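19th August

Birutë's wedding is over and I am home with sore feet. They held it at the old dance hall in Govomthorpe, 231 guests on the list and 217 who came. She wore black, as she always said she would. High neck, long sleeves, a train that Zoriana Shevchuk had to carry up the steps. His mother wore white. I think she meant something by it, but she danced until the end, so it can't have been too bad.

The veil was red and came from Vasylenko, bought secondhand. Zoriana had been mending it all week and was still at it during breakfast. I held the pins.

The vows were short. He read his off a card and lost his place. She knew hers by heart and cried anyway, and so did I, and I had not brought a tissue. The band was Sirier, friends of his from the tattoo shop. They played seven songs, all loud, and then a slow one for the couple. My aunt took her hearing aid out for the loud ones.
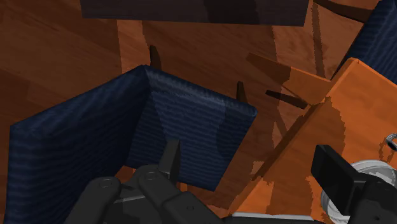
Later, same day

Zoriana called. The top tier of the cake is in her freezer and the veil is hanging on her bathroom door. She says someone has already put the first dance online and people who don't know them are leaving comments about the dress. Most are kind. I read 100 or so – no, I read exactly 100 and then stopped.

They fly to Pesov in the morning. I said I would water the plants. Need to find the key she gave me, and return the borrowed shoes.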